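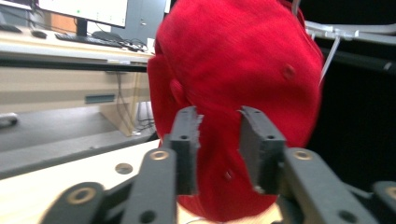 A Place for the Hats

I own too many baseball caps, and for years they lived wherever I dropped them - the back of a chair, the car, the top of the fridge (don't ask). The red one is my favorite. It has gone soft and a little fuzzy, with stitched eyelets in the crown and creases I've quit fighting.

So this January I drove out to Mansour, the housewares place in Datville, and told myself I could only buy one thing. They had 50 kinds of hook! I walked right past them, though, and ended up with the stands.

What I like about a stand is that a cap keeps its shape. Hang one on a nail and you get that sad little point in the crown. Stuff it in a drawer and the panels fold in on themselves, and then you're standing over a steaming kettle at seven in the morning trying to coax them out again.
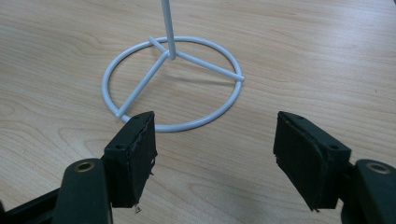
White was the right call for me, I think. My table is pale wood with a lot of grain going on, and anything darker would have felt heavy on it. A round base is nice too, with three spokes and no corners to catch a sleeve on. I did look at a fancier model from Wallell, but it wanted a whole shelf to itself and I just don't have one to give.

Next up is the coat closet, which I've been putting off since we moved in. There are scarves in there I haven't seen in years, and I'm pretty sure one of them is my sister's.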